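How to take your bicycle on the Cornthorpe ferry and the Stumel line 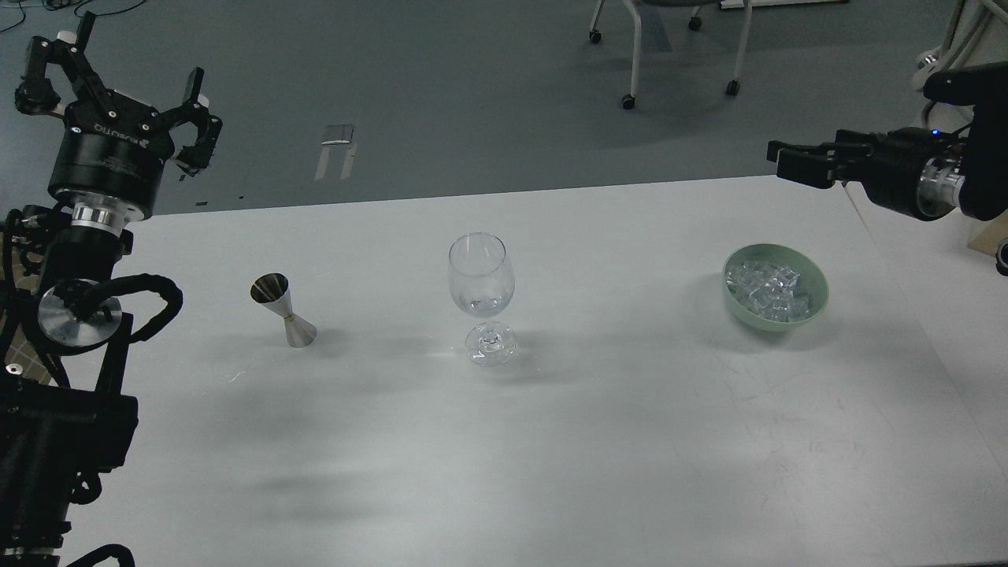 Melur Ong
Contributing writer, getting around without a car

July 22, 2025

I moved to Cornthorpe three years ago and in my first month I was sent back from the ferry ramp two times. The first time I had the wrong ticket, and the second time I had the right ticket but I stood in the wrong line. The rules are written on the operator's website, but they are in four different places, so I have put them together in the order in which you will need them. The trip I describe is from Cornthorpe wharf to Tamari by ferry, and then by train to Stumel. If you go only by ferry, stop reading after step 5.

Before you start

You need a Khondokar card with at least $30 on it. The gate will let you in with less, but the bicycle fee is taken separately on board, and if the balance is too low the crew will ask you to get off at the next stop. You can top up at the yellow machine beside the ticket window or at the newsagent across the road. The machine doesn't take coins at present.

Check also the size of your bicycle. The ferry takes normal bicycles, folding bicycles and children's bicycles. Tandems, cargo bikes and anything with a trailer have to go on the car ferry, which leaves from the other side of the harbour and has its own timetable. An electric bicycle is allowed when the battery is fixed on the frame and switched off. If you carry a spare battery it must be in your bag and with the contacts covered.

Step 1. Choose the sailing

Bicycles are accepted on every sailing between 9:30 in the morning and 3:30 in the afternoon, and again after 6:30 in the evening. In the peak hours only folded bicycles are accepted, and folded means completely folded and inside a cover. On public holidays there is no peak, so you can travel at any time.

The timetable shows a small wheel next to the sailings with bicycle racks. If the wheel has a line through it, the small boat is running and there is no rack at all. This happens mostly in October, when the big boats go one by one for maintenance.

Step 2. Book the rack

The big boats have 40 rack places. You can book from seven days before until one hour before departure. Open the Khondokar app, choose your sailing, and press "Add a bike". The button appears only after you have chosen the number of passengers, and I looked for it a long time on the wrong screen.

You will get a code with the rack number. Make a screenshot of it, as the phone signal at the wharf is weak. Booking is free and you can cancel it up to the last moment, so please do that if your plans change.

Without a booking you may still come. Wait at the blue post and the crew will call you if there are places left.

Step 3. Arrive and line up

Be at the wharf 15 minutes before departure. There are two lines. The one under the roof is for foot passengers. The bicycle line is on the left, along the fence, and it is not covered, so bring a jacket in winter. Walk the bicycle from the street gate onward. Riding on the ramp is forbidden and the fine is written on the sign.

Step 4. Go on board

Bicycles go on board first. Take your bags off before you reach the rack, otherwise the bicycle will not fit between the bars. Put the front wheel in, pull the strap around the frame and close it. The strap closes with a click. If you don't hear the click, pull it a little more.

Locks are not allowed on the racks, because the crew must be able to move the bicycles in an emergency. I was nervous about this in the beginning, but the racks can be seen from the seats on the lower deck.

Step 5. Leave at Tamari

Foot passengers go off first at Tamari. Stay seated until the second announcement, then go down to your rack. The ramp is steep at low tide, so keep one hand on the brake.

Step 6. Change to the train

The station is around 3000 metres from the wharf, on a shared path with a good surface. You can also take bus 507, which has a rack on the front for two bicycles. The driver does not leave the seat to help, so look at the drawing on the rack before you lift.

At the station use the wide gate at the end. The lift is on platform 1 and it takes two bicycles if you stand them upright. For Stumel, go to the last carriage, where there are hooks beside the door. The front wheel goes up on the hook and the back wheel stays on the floor. If you can't lift your bicycle, there is a space for wheelchairs and prams which you may use when it is free, but you have to move if someone needs it.

The same peak hours apply on the train as on the ferry. They are counted from the time you go through the gate, so a late ferry in the afternoon can be a problem. Show the staff your ferry code and they will normally let you continue.

If something goes wrong

Charged twice: this happens when you tap at both the wharf gate and the bicycle reader at the ramp. Keep the receipt in the app and ask for the money back within 30 days.

Sailing cancelled: your booking does not move to the next boat. You have to book again.

Bicycle damaged: tell the crew before you leave the boat and ask for the form.

Thank you to Azlan Govindasamy, who corrected my section about the bus. If a rule has changed, please write to me through the contact page and mention which stop or wharf it concerns.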